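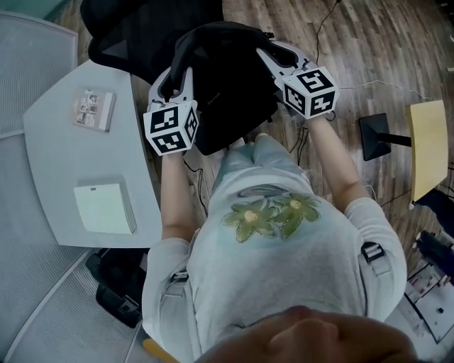
In defence of the bag you already own

I have carried the same black bag to work for so long that the people at my local station probably know it better than they know me. It has a dodgy zip and a lining that swallows pens, and last month a friend asked me, quite kindly, when I was going to treat myself to a new one.

I went home and looked. Big mistake! I lost a whole evening to it. There are bags now with a pocket for your passport, a pocket for your keys and a pocket for the water bottle you are apparently meant to carry everywhere like a newborn. Baudry does one with 2 separate compartments for shoes. I own shoes, I wear them on my feet, and I have yet to arrive anywhere wishing I had more of them with me. The Plonda range starts at 400 pounds, and for that you get a strap which can be swapped for another strap (sold separately, of course).

What bothers me more than the price is the idea that being organised is something you can buy. I fell for it completely in my twenties. I had pouches inside pouches. I had a little zipped thing from Clirkum just for cables, and I spent half my life on trains going through the lot trying to remember which clever place I'd put my ticket in. A plain bag with one big hole in the top is quicker. You stick your arm in, you have a rummage, you find the thing or you don't.

My neighbour Jacqueline Pons thinks I'm being daft about this. She changed bags in November and says her shoulder has stopped hurting, and I can't argue with her shoulder. If yours is giving you pain, please ignore everything I've written and go shopping. She also pointed out that I moan about my zip at least once a week, which is fair – but I moan about the bus as well and I'm not about to buy a bus.

The other half of it is mending. There used to be a heel bar near the market in Brurno Street that would put in a new zip while you had a cup of tea, and when it closed we got a phone shop, then another phone shop. I rang round and found a man two towns over who still does it. He wanted less than I'd spend on lunch out, and he seemed a bit surprised to be asked. I do wonder how many perfectly good bags are sitting at the bottom of wardrobes for want of somebody like him. It must be more than 1,000 in my postcode alone, and I'm fairly sure three of them are my sister's.

So I'm keeping mine. I emptied it out on the kitchen floor, found a library card I'd already paid to replace, and gave the lining a good shake over the back step. The zip gets done next week, provided I can remember where I wrote down his number. I think it's on a receipt, and I think the receipt is in the bag.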